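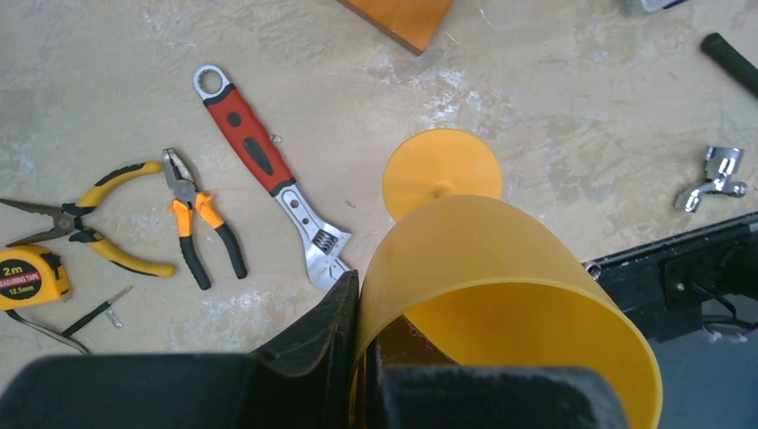 # Sorting a Mixed Box of Tools and Glassware

Last updated 1/3/24 by Melati Ngau

When we moved out of the Bredholm house, the last boxes were packed by whoever was standing closest to them. Pliers went in with wine glasses. A cutting tool went in with a candle holder. If you have boxes like that, this page covers how to empty one, sort it, and put it away so you don't have to do it again.

The whole house was 1,491 square feet and it produced six mixed boxes. Plan on an afternoon for two of them if you're working alone.

## What you need

- A clear, hard patch of floor
- An old towel
- Two bins with lids (I use the medium Drolleo ones)
- Dish soap and a dry cloth
- Light machine oil
- 200 grit sandpaper
- Masking tape and a marker

## Step 1: Empty the box onto the floor

Use a concrete floor if you have one. Take things out one at a time and lay them flat with some space between them. Don't tip the box. Feel along the bottom before you reach in, especially if you know there are blades or glass inside.

Lay the towel down on one side before you start. Anything breakable goes on it as soon as it comes out.

## Step 2: Pull the hand tools first

Wrenches, pliers and hammers are heavy, and they do the damage when they roll or get kicked. Move them to their own side. Leave pliers closed and turn adjustable wrenches so the jaw is facing away from you.

Check each tool as you go:

1. Open and close the pliers. If they're stiff, put one drop of oil on the pivot and work it in.
2. Turn the worm screw on an adjustable wrench through its full range. Brush out any grit.
3. Look at the rubber grips. A grip that slides on the handle should be glued or replaced.
4. Rub off light rust with the sandpaper, wipe, and oil lightly.

Long-nose pliers go on top in the bin, with the tips pointing at the wall of the bin.

## Step 3: Separate glass from plastic

Wine glasses are the easy ones to identify. The yellow plastic pieces take longer. Ours have a wide rim at one end, a short stem, and a flat disc at the other, and when only the disc is showing they look like a lid or a small plate. 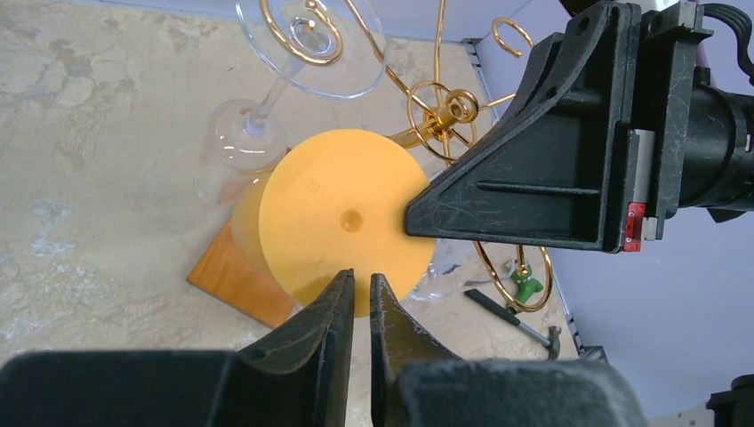
Pick each piece up by the stem and turn it over before you decide which pile it belongs in. Stand plastic pieces on the flat end if they'll stay put. Lay wine glasses on their sides on the towel, with nothing heavier next to them.

Cutting boards and other flat wood can go against the wall for now. Wipe them with a damp cloth and dry them the same day.

## Step 4: Deal with the odd shapes

Scrolled metalwork catches on everything. Lift it straight up by the center and check the curls for anything hooked on them. If a glass is caught, hold the glass still and move the metal.

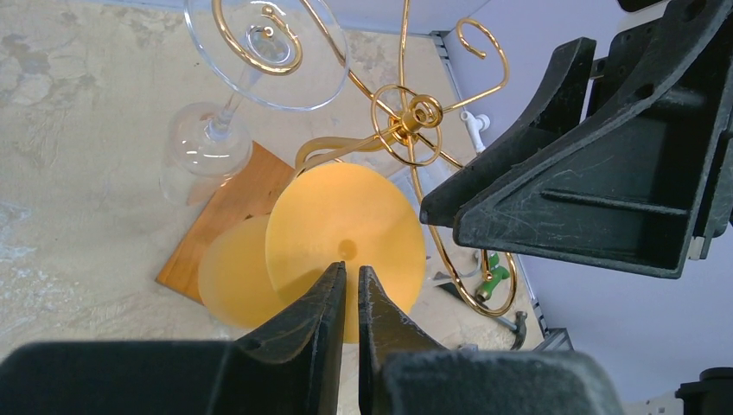 *Gold-colored wire rack, upside-down wine glass, and two of the yellow discs.*

Wrap the metal by itself in a towel or a sheet of packing paper, and tape the wrap closed. It shouldn't share a bin with glass.

## Step 5: Wash, label, put away

Wash the glass and plastic by hand in warm soapy water and let everything dry fully. Tools go in the first bin, with the heaviest on the bottom. Glass and plastic go in the second, each piece wrapped.

Write the contents on masking tape and stick it to the short side of the bin, where you can read it on a shelf. Keep the tool bin low and the glass bin at waist height.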